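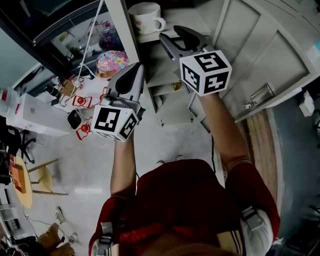
Comier handheld gripper set – review after a season with our student robotics club

I help out with an after-school robotics club, and I've been meaning to write this up since December, so forgive me if I wander a little. We bought the Comier set for a project on teaching a robot everyday chores: picking up a mug, putting something back on a shelf, that kind of thing. You hold one gripper in each hand, do the job yourself, and the recording becomes practice material for the arm.

First, the good news. The kids took to them right away! Even our youngest member, who is shy about the big equipment, was moving cups from table to cabinet within 30 minutes and asking for another turn. The pads hold smooth things nicely, and mugs are no trouble at all (we did start with the chipped ones, I'll admit). The shoulder harness spreads the weight well, though smaller students need the straps pulled in as far as they'll go.

The marker cubes are my one real worry. They take up some room, and in a tight cabinet they do bump the dividers. Thaddäus Moser, who runs our Undness team, had everyone practice reaching in from the front with their elbows low, and that helped a great deal. Wipe the cubes with a dry cloth before each session – fingerprints gave us lost tracking more than once.

By 9th July we had 103 good recordings, well short of the 500 we'd hoped for, but the students were proud of every one. The booklet is thin, and I'd have liked a spare set of pads in the box. We ended up ordering 2 extra pairs from Belkadi, and they fit fine.

I'd buy it again for a club our size. If your students are under ten, try a pair on them first.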